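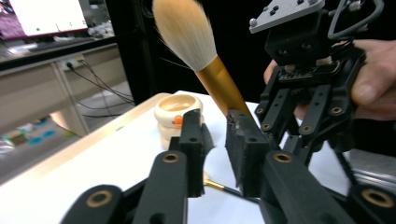

Brocha grande de mango dorado, sujeta entre las dos almohadillas negras. Segunda pinza a la derecha.

LEEME: subconjunto "brochas", colección Setberg
Versión del 6 de marzo de 2018
Mantiene: Glykeria Rallis. Revisión de normas: Melina Michailidis.

Qué es
Grabaciones hechas con pinzas de mano sobre mesa blanca. Objetos: brochas y su soporte. Tareas cortas: coger, sostener, sacar del soporte, dejar sobre la mesa. 1.500 episodios en total, repartidos en 7 tareas. Etiquetas en español, la traducción está pendiente.

Este fichero va sobre todo de las normas de toma. El formato de los datos está en FORMATO.txt, no lo repito aqui.

Normas de toma (obligatorias)
- Una persona por pinza. La mano no toca el objeto durante el episodio. Si lo toca, se marca "contacto_mano" y el episodio sale del conjunto de entrenamiento.
- Brocha por el mango o por la virola. Nunca por el pelo: se deforma y ya no vale para comparar.
- Cerrar despacio. Los mangos lisos giran dentro de la almohadilla si se aprieta de golpe.
- Cables por fuera del recorrido de los dedos. Revisar antes de cada serie, no despues.
- Almohadillas: cambiar cada 100 episodios o cuando la espuma se despegue por una esquina, lo que pase antes. Apuntar el cambio en el registro.
- Fondo sin tocar. Si se mueve algo detrás de la mesa a mitad de serie, se cierra la serie y se abre otra con número nuevo.

Sobre el soporte de brochas: se deja donde lo puso la tarea anterior, no se recoloca a mano entre episodios. Lambert pedía posición fija, lo probamos y 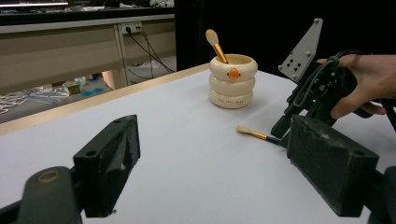 los episodios salían demasiado parecidos. Queda así: posición libre dentro de la mesa, con margen de una palma hasta el borde de madera. Las brochas tumbadas tampoco se alinean. Si una rueda y cae al suelo, episodio nulo, se limpia y se sigue.

Desgaste de los dedos: las marcas superficiales se aceptan. Grietas o juego en los casquillos, no. Pinza fuera y aviso a Glykeria.

Criterios de rechazo
Cierre en vacío más de 4 veces seguidas. Objeto fuera de campo al soltar. Dos pinzas chocando. Falta el registro de calibración (pasó con una serie entera de Paltasine, retirada).
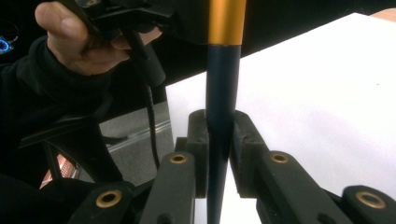 Agarre vertical, pieza oscura y cónica con banda dorada. El cable del otro dispositivo cuelga aparte.

Privacidad
Sin caras. Manos y mangas sí aparecen, quien graba firma la hoja de consentimiento antes. Pantallas del fondo: se revisan fotograma a fotograma y si se lee algo se difumina.

Limitaciones
Una sola mesa, una sola sala. Poca luz al fondo. Casi todo son mangos rígidos, no usar para sacar conclusiones sobre objetos blandos. Los tiempos de agarre de las primeras series estan sin sincronizar con Jeken, usar la columna t_local.

Pendiente
Rehacer las etiquetas de "sostener" y "presentar", que se solapan. Subir la hoja de consentimiento en blanco. Melina tiene que cerrar el apartado de fuerza máxima, de momento vale lo que pone en el registro de cada pinza.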